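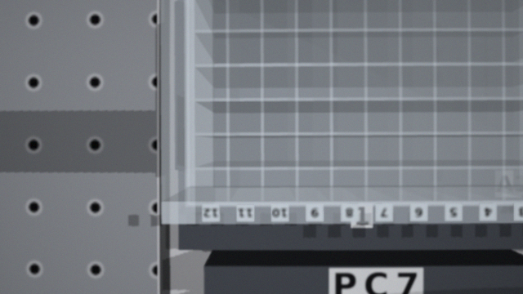

Progress report to the funder, reporting period 3
Water quality monitoring in the Su catchment

Sampling on the lower Su continued through the winter at all 19 stations, with one interruption in December when the river was out of bank below Stumulberg and the two meadow stations could not be reached on foot. The missed visits were made up the following month and are flagged in the results file. Storage of field equipment was reorganised over the same period. Bottle carriers, filter holders and the spare probe leads are now hung on grey pegboard with a regular grid of round holes, of the same general pattern as the panel shown at the head of this report, and each set has a fixed position marked with its station number. Time spent preparing for a sampling round has fallen as a result, although it has not been measured.

1. Work completed

The sampling programme covers nitrate, ammonium, total and dissolved phosphorus, turbidity, conductivity and pH. Conductivity, pH and temperature are read at the river bank. The remaining determinations are made on bottled samples, which are kept in cool boxes and delivered on the day of collection. Dissolved phosphorus samples are filtered on site.

A total of 80 samples was planned for the period and 80 were delivered. Three were rejected on arrival. In two cases the cap had not been fully tightened and part of the sample had leaked. In the third the label could not be read. Replacement samples were taken at the next visit and have been entered under their own dates.

The automatic sampler at Trimari bridge was returned to service after repair of the intake line. The line had been blocked by silt and leaf litter on several occasions in the previous period. It has been moved to the downstream side of the pier, where the bed is coarser, and a wider strainer has been fitted. No blockage has been recorded at the new position.

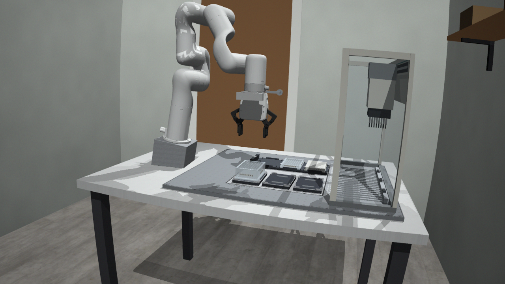 The old and new intake positions were compared by hand sampling on 8 occasions before the move was made permanent. Nitrate and conductivity agreed within the stated uncertainty of each method. Turbidity was lower at the new position on every occasion. The turbidity record for Trimari should therefore be treated as two separate series, and no correction has been applied to the earlier one.

2. Findings to date

Nitrate follows the expected seasonal pattern, with the highest values after the first heavy rain of the winter and a slow decline afterwards. The tributary that joins above Stumulberg carries more nitrate than the main river at all flows. Phosphorus behaves differently. Concentrations are highest at low flow and fall as the river rises, which points to a steady discharge upstream in preference to run-off from fields. Two further stations would be needed to locate it.

Ammonium was below the reporting limit in most samples. The exceptions were all from the station beside the farm track and coincided with standing water on the verge.

3. Quality control

Field blanks and duplicates were included in every round. One blank contained measurable phosphorus. The cause was traced to a filter holder that had been rinsed with tap water, and the written procedure now specifies deionised water for all rinses. Probe calibration records are complete except for one pH check, which was carried out but not signed.
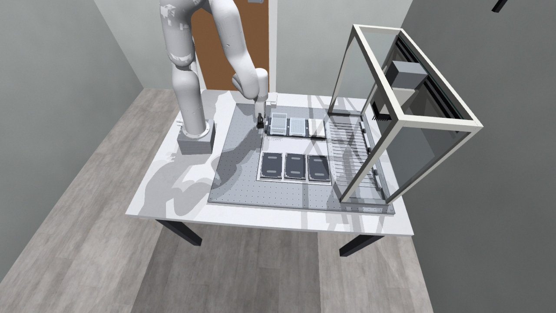 4. Expenditure

Spending is within the approved budget. The repair at Trimari cost less than the sum set aside, and the balance has been moved to consumables, where the price of filters has risen. The Brinex data logger was bought under the equipment heading as agreed and will be installed when the river level allows.

5. Work planned for the next period

Monthly sampling will continue without change to the list of determinations. The logger will be installed at Stumulberg weir and checked against hand readings before its data are used. Permission is being sought from the landowner for the two additional phosphorus stations. If it is not granted, sampling will be carried out from the road culvert, which is less suitable owing to poor mixing.

The next report will include flow-weighted loads for nitrate. The revised rating curve for the weir is needed for this and has been requested.

Submitted April 2019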